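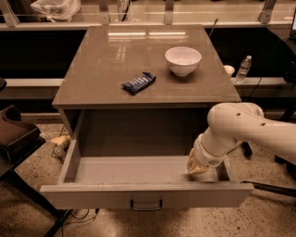 Rothe opens drawer-handling kit to outside orders

Rothe has begun taking orders for Rilla, a hardware and software kit that adds drawer and cabinet handling to an existing robot arm. Until now the kit was supplied only to three pilot customers. Shipments to new buyers start in August, according to the company.

Rilla consists of a gripper, a wrist force sensor, a control unit and a license for the Listik motion package. It does not include an arm. Buyers mount the gripper on their own six- or seven-joint arm and connect the control unit by Ethernet. Rothe publishes a list of supported arms and will quote for adapters where the wrist flange is not on it.

The work the kit is sold for is narrow. Listik covers opening and closing a drawer by its handle, reaching into the drawer to place or pick up a small item, and moving items such as bowls and wrapped snacks between the drawer and the top of the cabinet. Hinged doors are supported in a preview version that is switched off by default.

Reaching inside an open drawer is the step that took longest to develop, said Bastian Ostermann, who leads the Listik software group. The gripper has to work near the floor of the drawer with a side wall close by, and light contact with either one has to be treated as normal. Earlier releases stopped the arm on any unexpected force. The current release separates a sliding touch from a collision by comparing the sensor reading with the planned direction of travel, and it continues at reduced speed in the first case.

"A drawer moves when you push on it," Ostermann said. "If the arm presses on the side wall, the whole drawer can shift on its runners, and the position you measured a second ago is wrong. We measure again after every contact."

Rothe reports an internal test of 1,093 drawer cycles on a single cabinet, of which 1,092 finished without an operator stepping in. The remaining cycle ended in a protective stop when the gripper lost the handle during closing. A cycle in this test means open, place one item, and close. The test used one handle shape, and the company has not released figures for mixed furniture.

Erkgate, which integrates robot cells for laboratories and test kitchens, was one of the pilot customers. Jomar Agbayani, an applications engineer there, said installation took two working days, most of it spent on cable routing and on calibrating the camera to the arm base. He described the drawer routines as repeatable once the cabinet had been taught, but said teaching a new cabinet remains slow. Each drawer has to be opened by hand-guiding the arm, and the full travel has to be recorded before Listik will accept it.

Agbayani also noted that glossy tabletops needed extra attention. Reflections from ceiling lights produced false edges in the depth data until the exposure was set manually. Rothe says an automatic setting is planned but gives no release date for it.

The control unit stores up to 256 taught positions. Log files are kept locally and can be exported over the network. The license is tied to the control unit and covers one arm; a second arm in the same cell requires a second license. Software updates are included for the first year.

Spare finger pads are sold separately in packs. Rothe recommends inspecting them every 400 cycles and replacing them when the contact surface shows visible wear. Orders are handled by the company directly, and remote setup support is available on request.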